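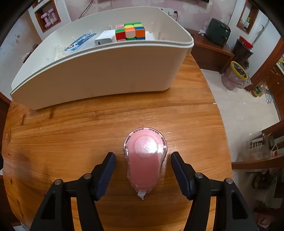
Pink correction tape on the round table

Search the archive Go

Home | Lists | Browse by Thread | Browse by Date | Help

Print this message | E-mail this message

Subject: Re: Keeping a household recipe book by hand
Date: 8/12/03

Hello again everyone,

I have been meaning to answer this one all week, and the message below finally got me to sit down and do it. I'll leave the original in so the digest readers can follow along.

> I am copying out my grandmother's recipes for my two daughters and I keep
> running into the same trouble. She wrote in pencil on anything she had handy,
> and half the amounts are things like "butter, the usual" or "flour till it
> looks right." Do I put down what she wrote, or do I work out real amounts and
> put those instead? Also, what do you all use for a book? The one I started in
> July is already coming apart at the spine and I am only up to the pies.

First, about the book. I went through the same thing with a pretty cloth-covered one from a gift shop, and it let go of its pages somewhere in the middle of the pickles. I cried a little, I will admit! What I use now is a Stadero ledger, the tall kind with the sewn binding, 257 pages and every one of them numbered in the corner. It lies flat on the counter, and the paper takes ink without it showing through too badly. I got mine at the stationer's in Cormier, where they keep them on the bottom shelf behind the account books, so ask if you don't see them. I have heard the Dusine ones are nice too, though the lines looked awfully narrow to me and I have big loopy handwriting.

Leave the first 4 pages blank for your list of contents. I left two and ran out, and now my contents start at the front and finish up inside the back cover, with an arrow.

As for what to copy, my feeling is that you want both. I put the recipe down exactly the way it came to me, misspellings and all, and then underneath I write what I did when I made it, with cups and spoons and the oven temperature. My mother's date bread says "bake until the kitchen smells" and I wouldn't lose that line for anything, but my son lives in an apartment where the kitchen is also the living room and the hallway, and he needs to hear 350 degrees for an hour.

For "flour till it looks right," weigh your bag or canister before you start and again when you're done. The difference is what you used. Do it on three different baking days if you can stand to, and write down the middle one. Bread flour will fool you in damp weather — mine takes a good bit more in August than it does in winter — so I put the month next to the amount.

You will make mistakes in the copying, everybody does. I used to tear the page out and start over until I noticed that tearing one out loosens its partner on the other side of the stitching. Now I fix small slips with correction tape and go right on. Press it down with your fingernail before you write over it, and use a ballpoint there, since a felt tip beads up and smears. For a big mistake I draw one line through it and keep going. My sister says those are her favorite pages.

Please keep the pencil originals, even the ones on envelopes! Mine are in a flat box from Randum Paper with plain tissue between them, up on the closet shelf where it's dry. I had some of them taped into an album once and the tape went brown and took the writing with it — two of the cookie recipes are gone for good except for what my aunt could remember.

One more thing and then I'll let you go. If there is anybody left in the family who ate at your grandmother's table, call them up and ask what "the usual" butter was. I did that over the chicken and dumplings and got the answer in a minute (half a stick), plus a very long story about a rooster.

Would anybody on the list have a way of indexing by holiday? I have Easter things scattered from one end of the book to the other.

Warmly, from a kitchen that needs sweeping

Previous message | Next message | Back to thread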